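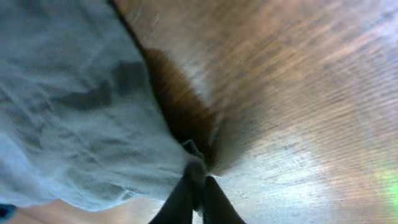

Automatic lane centering must be calibrated before a Trusuvora test vehicle leaves the Jedstead depot. The procedure takes 17 minutes and requires one technician. Clean the windshield in front of the forward camera first, using a soft cloth such as the light blue one on the wooden tabletop, and remove any lint from the glass.

Before you begin

Park on level ground, facing the target board. Set the tire pressure to the value on the door label. Switch off the cabin fan.

Calibration steps

1. Turn on the ignition and open the Imeo service menu.
2. Select Camera, then Lane Centering, and enter code 453.
3. Place the target board 290 centimeters from the front bumper, with its lower edge 110 centimeters above the floor.
4. Press Start and keep the steering wheel straight until the tone sounds.
5. Save the result – an unsaved calibration is lost when the ignition is turned off.

If the menu reports an error, check the board position and repeat from step 3. Refer second failures to Haris Virk, Vehicle Systems.

Last revised 28 July 2025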